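Gears, pegs and an afternoon at Sondby

Posted 2026-09-11

I went to the Sondby open day expecting to be sold something, and I was. The pitch went like this: their robot, which they call Mok, puts metal gears onto pegs all by itself, and one day it will do it in a factory near you. The flyer said 1,000 assemblies. It didn't say how many of those went well, or who was standing next to the machine when they did.

I used to do bench assembly, so I know what a gear on a peg is worth. It's a job you give a new hire before lunch. Still, I stood close and kept my mouth shut for a while.

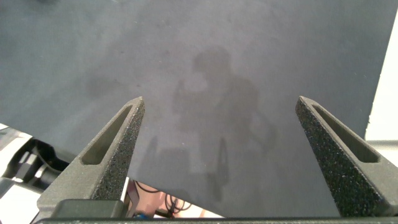
Dornilmont wrote in after my last robot post: you keep comparing these things to a person with ten years at the bench, and the fair comparison is a person on day one who can't feel their fingers. Fine, I'll take that. But day one people don't come with a service contract.

The setup is small. A white plate with a hole in the middle, three places for gears, three gears, and a dark surface under it all. What I wanted to know was who puts the gears back between runs and where they put them. The presenter said "anywhere in reach," then went on to the next slide. I'd have liked to pick the spots myself - nobody offered.

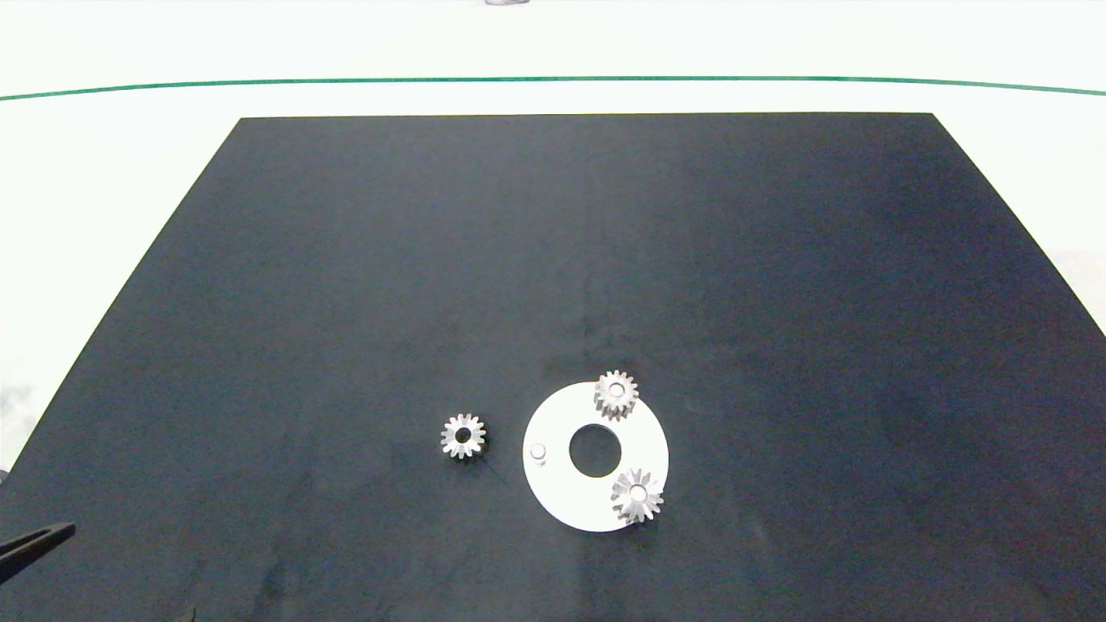
By the Planateo Grump

Two gears on and one to go is where I start paying attention. The last one has to come up off the table and land on its peg without upsetting its neighbors, and the hole is small. A person does this by feel, with a bit of a wiggle. I asked if Mok has any feel in its fingers and got a long answer about cameras.

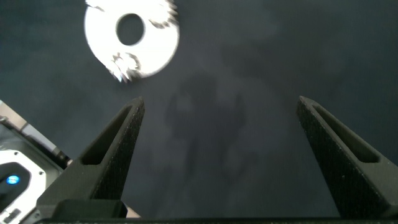

I also asked about speed. They had a slide for that too, with a target of 300 gears an hour by December, and the word "target" was in much smaller type than the number. My old bench did 600 on a decent day shift, and we had time to complain about the coffee.

What I will give them is the grip. I had figured on rubber pads or suction cups, and it's plain slotted fingers that close on the teeth from both sides. 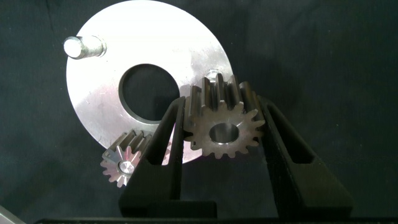

That's a sensible way to hold a gear, and I'd like to see it tried on one with oil all over it. The presenter said oily parts were "on the roadmap." So were smaller gears, bent pegs and a price.

I stayed 2 hours and took a flyer home. If they run another one in December I'll probably go, and I'm bringing my own gear.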